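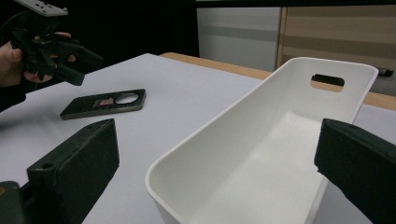 Shalini Rawat

Begleitblatt zur Lehreinheit 2: Einrichten und Pflegen der Handgreiferzelle

Die Zelle Nuten dient im Praktikum der Aufnahme von Greifbewegungen, die später auf den Roboterarm übertragen werden. Dieses Blatt fasst zusammen, was vor, während und nach einer Arbeitsschicht an der Zelle zu tun ist. Die Bedienungsanleitung bleibt daneben verbindlich.

Arbeitsfläche

Die weiße Platte wird vor Schichtbeginn mit einem fusselfreien Tuch abgewischt. Lösungsmittel sind nicht zugelassen. Auf die Platte gehören ausschließlich die Teile der laufenden Aufgabe, im Fall der Sortierübung also Leiterplatte und weiße Schale. Die Leiterplatte liegt flach auf; ihre Lage darf von Durchgang zu Durchgang wechseln. Werkzeug wird außerhalb des Tisches abgelegt.

Greifer

Beide Handgreifer werden einzeln geprüft. Die Finger müssen sich ohne Widerstand öffnen und schließen lassen. Fühlbares Spiel am Finger ist ein Grund, den Greifer zu sperren — auch dann, wenn er noch sauber schließt. Schrauben an den Fingern werden von Hand nachgezogen, niemals mit dem Akkuschrauber. Die Kabel sind so zu führen, dass sie beim Drehen des Handgelenks nicht auf Zug kommen.

Nullabgleich

Der Abgleich erfolgt bei vollständig geschlossenen Fingern und ruhig gehaltener Hand. Er ist nach jedem Fingerwechsel zu wiederholen und unter der Nummer 2644 im Zellenbuch einzutragen. Weicht der Wert vom letzten Eintrag deutlich ab, wird zuerst der Sitz der Finger kontrolliert und erst danach die Elektronik. 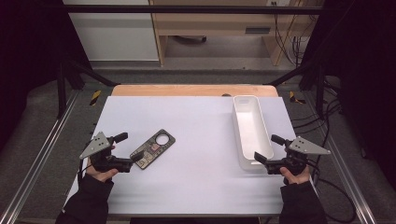 Emerson Teixeira wendet ein, der Abgleich allein nach einem Fingerwechsel genüge nicht; in der Zelle Gronent habe sich der Nullpunkt auch nach längeren Pausen verschoben. Bis zur Klärung gilt daher für beide Zellen: Abgleich zusätzlich nach jeder Pause.

Schichtende

Greifer ablegen, Kabel locker aufnehmen, nicht knicken. Gesperrte Greifer kommen mit Zettel in das Fach Ahuja. Offene Mängel stehen mit Kürzel im Zellenbuch.

Stand: 2023-12-23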